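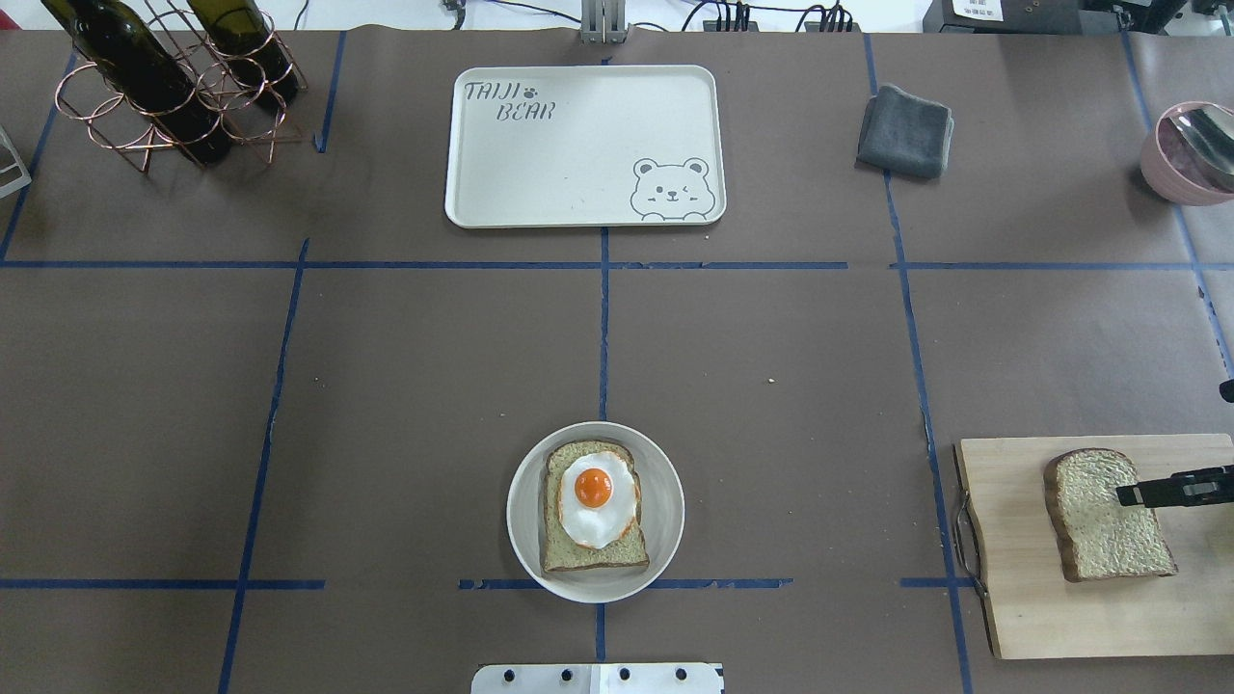
What stopped the kitchen robots at Sostmont? A gripper fault, according to the site: fingers that went on closing after the arm had been told to hold, and an alarm that should have tripped and did not.

Thursday, May 7, 2020

Sostmont has halted all two-finger work at its table-setting lab after a gripper closed on a worker's glove last week. Worker not hurt. Glove came off, hand was clear of it, arm was stopped at the red button a moment later. Work on the other benches carried on until the end of the shift and was then stopped as well.

The lab trains arms to do small kitchen jobs. Toast onto a plate, bread off a board, spoon into a bowl, cloth folded and put back. Dull stuff, done over and over, and most of it with the arm moving slowly enough that people had got used to reaching in.

That last bit is now the main worry. The rule at Sostmont is that hands stay off the table while the arm is live. The site's own note on the incident says the rule "had slipped" on the late shift, with staff straightening things between runs without pressing pause first. The worker was moving a slice of bread back to its start position. The arm had not been paused.

What went wrong with the gripper itself is less settled. The logs show the hold command going out as normal. The fingers should have stayed where they were. Instead they kept closing, slowly, for 3 seconds, until they met the glove. The force alarm is meant to cut power at that point. It stayed quiet.

Omia, which supplies the grippers, says it has had the unit back on its own bench and has seen the same creep twice in 253 tries. Both times after a long run, both times with the motor warm. It thinks a setting in the newest control software is to blame, one that lets the grip tighten a little if it reckons the object is slipping. Bread is soft, even the pretend kind gives a bit, and the fingers may read that as a slip. May. Omia is not calling it the cause yet.

The missing alarm is a seperate problem. The limit on that arm had been raised in March, when the team was trying to lift full bottles and kept getting false stops. It was never put back. A check of the rest of the site found 33 arms with the limit set higher than it should be. All have now been reset, and the setting needs a password to change.

Issahaku, the firm that wrote the task software, has sent out a fix which switches the tightening off altogether. Sites running the same version were told on Tuesday. The list goes to 259 arms, most of them in labs and a few in show kitchens. Issahaku is asking for the fix to go on before the next start-up and not at the next service, and wants a reply from each site to say it's been done. Arms on the older version are not affected, it says, and should be left alone for now.

The Dodirholm site has the same grippers and stopped using them on its own account when it heard. It has gone back to suction cups for flat items, a nuisance for bread, which they don't hold well. Staff there have been moving slices by hand with the arm switched off. Slow going, they say. No faults found at Dodirholm so far, though only half the units have been looked at.

At Sostmont the lab will open again one bench at a time. Each bench gets a light curtain along the front edge, so that a hand crossing it stops the arm whether anyone has pressed pause or not. First of these is fitted and being tested. The side edges will follow, parts are on order and the supplier isn't giving a firm date.

Until then: no live arm with a person inside the line, two people on every late shift, and one of them does nothing but watch. Shifts are also shorter, partly to keep the motors cool and partly becuase the slip in the rules happened near the end of a long one. Staff have been asked to report any near miss from the past two months, with no names needed. Several have come in already. Most are small, a sleeve brushed, a plate pushed off its mark, but one does mention fingers that "seemed to keep going" on a different arm, and that unit has gone to Omia too.

The worker is back at work and has asked to help with the testing. Omia expects its findings on the second unit before the end of May.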